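Bench people wanted at the Destwood refurbishing shop

Do you like taking computers apart and getting them running again? So do we! Worik is looking for bench technicians to join us at Destwood, starting in December. Last year 3,623 machines came through the shop and went back out to schools and small offices, and we'd love to get to more of them.

You'd be opening up desktops, checking memory and hard disks, swapping what needs swapping and keeping the cables tidy as you go. Plenty of Dell towers come our way, so you'll get to know them well — blue latches, drive cages and all. 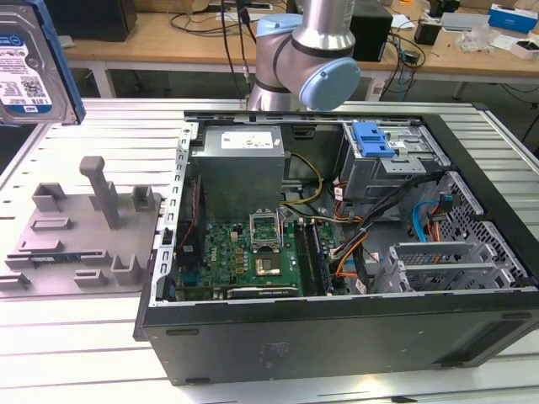
Oddur Snorradóttir says the first week is mostly learning to slow down: read the label on the drive, write it in the log, and only then pick up a screwdriver. She'd take a careful beginner over a fast one any day.

No certificate needed. If you've fixed your own PC or a neighbor's, tell us how it went (the failures too). Shifts run 8 to 3 with a paid lunch, and there are 11 places open. Training is paid from day one.

Write a few lines to the Worik front desk on Vurkomgate, or drop in any Monday after 15:00 and ask for the Damgaard bench. Come see what we're working on!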